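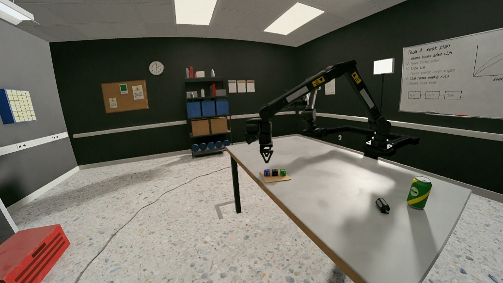

Three dice on a board: blue, black, green

Trodov Tabletop Forum > House rules > Rerolls in Fusley

kettleby
We play Fusley on Tuesdays and keep falling out over cocked dice. My view is that if a die lands leaning on anything, you reroll that die only. My brother says you reroll the lot. The rulebook says 'roll again' and leaves it there. What do others do?

marrow_tin
The lot. If you keep the good ones and reroll one, you are playing with better information than you should have.

Andor Virág
Disagree with marrow_tin. The dice are independent, so rerolling one changes nothing about the odds. We have done it that way for 30 games and had no complaints.

marrow_tin
It matters when people call a die cocked only if it shows a 2. I have seen it plenty of times.

Andor Virág
Then agree the test first. Put another die on top – if it stays there, the roll counts. 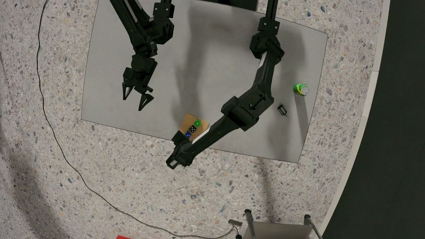

Plain grey top, thin dark edges

pellow
I'm with Andor on single rerolls, but off the table is different. In our group that counts as a miss and you lose the die for the turn. Harsh, but games now finish in up to 40 minutes.

kettleby
Losing it seems too much with children playing. Does the Dranivberg edition say anything?

pellow
Page 6, same two words as yours.

kettleby
Right, single rerolls and the stacking test. I'll tell my brother tonight.

marrow_tin
Still wrong, but at least it's a rule.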